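4. Setting up the Pavton worktop dehydrator

6 min read

Read this section through once before you plug the dryer in. It covers choosing a place for it, the first run without food, loading the trays and setting the timer. Recipes and drying times are in section 6.

4.1 Before you start

Check that you have the base unit, the lid, the stack of trays, two mesh liners and the drip sheet. The drip sheet is packed flat under the bottom tray and is easy to throw away with the card. If anything is missing, contact the shop where you bought the dryer and quote the number printed on the underside of the base.

Wash the trays, liners and drip sheet in warm water with a little washing-up liquid. Let them dry fully. Wipe the base and the inside of the lid with a damp cloth only.

CAUTION: Do not put the base in water or hold it under a tap. The fan and heater are inside it.

4.2 Choosing a place

1. Put the dryer on a firm, level surface that can stand mild heat. It will be on for many hours at a time.

2. Leave a clear gap of at least 17 cm on every side and keep the space over the lid open. Do not use it under a low wall cupboard. Warm, damp air comes out of the lid vents and will mark painted wood over time.

3. Use a wall socket. Do not use an extension lead that is coiled up or shared with a kettle or heater.

4. Run the cable where it cannot be pulled or tripped over.

Note: The fan makes a steady hum. If you plan to dry overnight, a utility room or spare room is a better choice than a kitchen next to a bedroom.

Garages and sheds are suitable if they are dry. In cold weather an unheated shed will add several hours to most drying times, and thick fruit such as plum halves may not dry evenly.

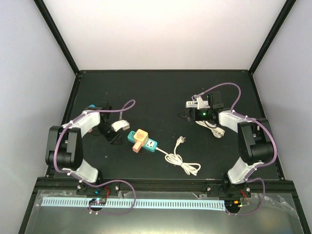

4.3 First run

The heater has a light coating of oil from the factory. This must be burned off before food goes in.

1. Stack the empty trays on the base and fit the lid with both vents open.

2. Turn the dial to the highest setting.

3. Set the timer to one hour and press Start. The green light comes on and the fan starts at once. The heater follows a few seconds later.

4. Open a window. A slight smell is normal on the first run and should be gone by the end of the hour.

5. When the timer ends, leave the dryer to cool, then wash the trays again.

If the smell is strong, or comes back on the second run, switch off at the wall and see section 9.

4.4 Preparing and loading

1. Wash the fruit or vegetables and cut out any bruised parts.

2. Cut slices to an even thickness, 5 mm for apples and pears and a little thinner for courgettes. Uneven slices are the usual cause of a batch that is leathery in some places and brittle in others.

3. Dip apples, pears and bananas in water with lemon juice if you want to keep the colour. Drain them well.

4. Lay the slices in a single layer. They may touch but should not overlap. Leave the hole in the middle of each tray clear.

5. Use a mesh liner for herbs, peas and anything small enough to fall through.

6. Put the drip sheet on the lowest tray when drying tomatoes or soft fruit.

Do not mix onions, garlic or chillies with fruit in the same batch. The flavour carries from tray to tray.

4.5 Setting the heat and timer

Turn the dial to the mark for the food you are drying: Herbs, Vegetables or Fruit. The fourth mark is for the first run and for crisping up food that has softened in storage.

Press + or – to set the hours. The display shows the time left. If the power is cut for more than a minute the timer goes back to zero and must be set again.

Halfway through, swap the top and bottom trays. The lower trays get more heat and always finish first. Close one vent for the last hour if the room is cold.

CAUTION: The lid edge gets hot. Use oven gloves when you change the trays.

4.6 Checking and storing

Take out one slice and let it cool before you test it. Warm fruit always feels softer than it is. Apple rings should bend without any wet feel when torn. Herbs should crumble between the fingers.

Let the whole batch cool, then pack it in clean jars with tight lids. Look at the jars each day for the first week. If you see drops on the inside of the glass, put the food back in the dryer for two hours. Throw away anything with mould on it.

Write the month on the jar. Apples dried in September will keep until spring in a dark cupboard.

Spare trays (part 171) and mesh liners (part 78) can be ordered singly. Older trays marked 1305 do not fit this base.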